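Subject: Re: [pustberg-remembrance] Moving the dawn service to the Sturnard oval
From: Orellana Street sub-branch member

Milagros Riquelme wrote:
> Hi all,
> After last night's meeting I'd like to put the proposal in writing. The
> Sturnard oval has parking, a level surface and a PA that works. The
> cenotaph lawn at Pustberg has none of these. We had 58 chairs out last
> year and people were still standing on the road. I think we move the
> dawn service to the oval, keep the wreath-laying at the cenotaph at
> 11, and run a bus between the 2. Risero Coaches have said they can
> help. Could I have comments before the October meeting?
> Milagros

Milagros, thanks for putting it in writing, it's easier to argue with.

I'm not convinced. People standing on the road is how that service has looked for as long as I've been going, and the road is closed for it. The chairs are for those who need them. If we ran short, put out more chairs. The hall has plenty stacked behind the stage and I've never seen the bottom of the pile.

On the level surface, I'll give you half a point. The lawn slopes and the paving around the base has moved. But the fix for paving is to have the paving fixed, and council has had our letter about it since before the last election.
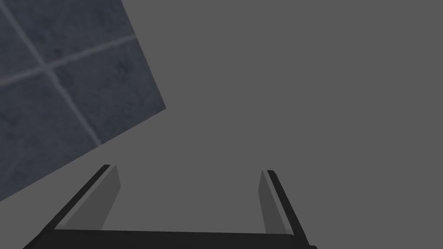

Grey tiles, with lighter grout lines.

The bus worries me more. You say Risero have said they can help. Does that mean free, or at a discount, or that somebody answered the phone? The last time we hired a coach it was for the district march and it turned up at the wrong gate, and by the time it was sorted we'd missed the band. I'd want a price and a pick-up time in an email before anyone votes on it. Who looks after the older members between the end of the dawn service and 11? That's a long gap to fill with tea. At the moment they walk across to the hall, have breakfast and walk back.

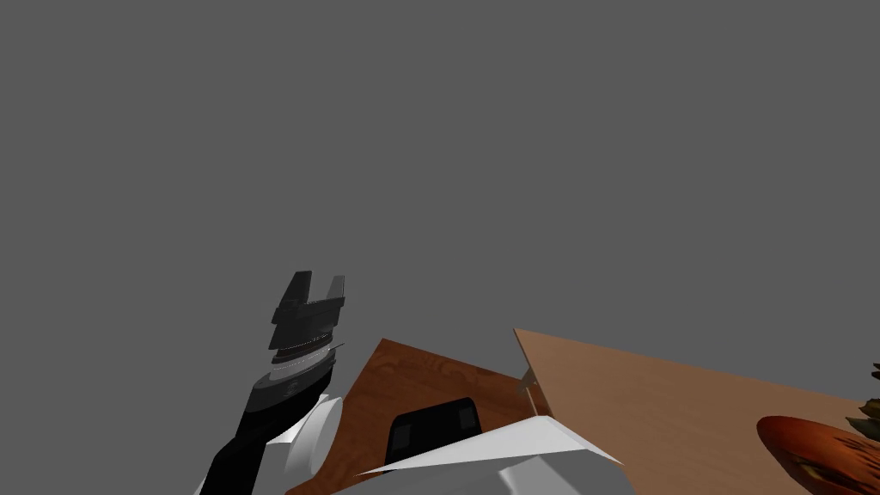

And the names are at Pustberg. There are 17 of them on the east face from the first war alone, and the reading is done facing them. I know we can read them off a sheet at the oval. We could read them off a sheet in a car park. My aunt used to put her hand on her uncle's name before it got light, and there were always others waiting to do the same with theirs. You can say they'll still have the wreath-laying for that, but I suspect we'd lose half of them to the drive home.

I'm also sceptical of the growth argument. One good year with fine weather is one good year. The year before, it rained and the catering was over by a tray and a half of sausages. I'd like to see the numbers for a few years side by side before we decide we've outgrown anything.

The PA is a fair complaint. It was dreadful, and the bugler was the only thing anyone heard properly from the back. But hiring a decent one for a morning has to be cheaper than a coach.

So what I'd put to the October meeting, in this order:

1. Get a quote for PA hire at the cenotaph, and a written one from Risero so we can compare.

2. Chase council again about the paving, with photos this time, and ask for a date.

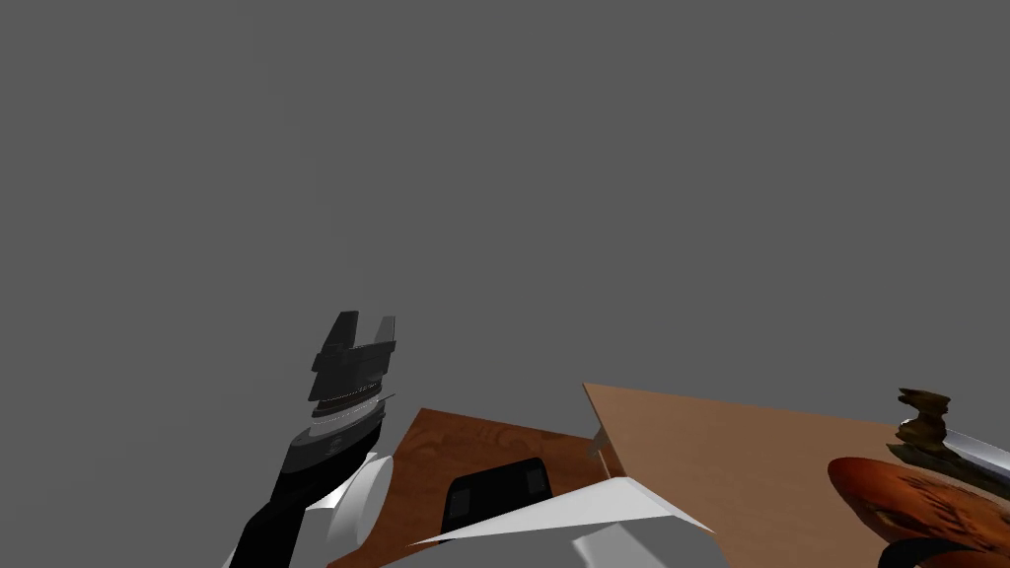 3. Ask the families. A notice in the newsletter and a sheet on the hall door would do. If most of them want the oval I'll stop grumbling – or at least do it quietly.

If it has to go to a vote, I'd ask that it be for a single year, with a proper look at it afterwards. Changes like this get called a trial and then the old way is never mentioned again.

One small thing, the draft order of service still has the ode after the reveille. It goes before the Last Post. Could whoever has the file please fix that regardless of where we end up standing?

Happy to ring around for the PA quote if no one else has started.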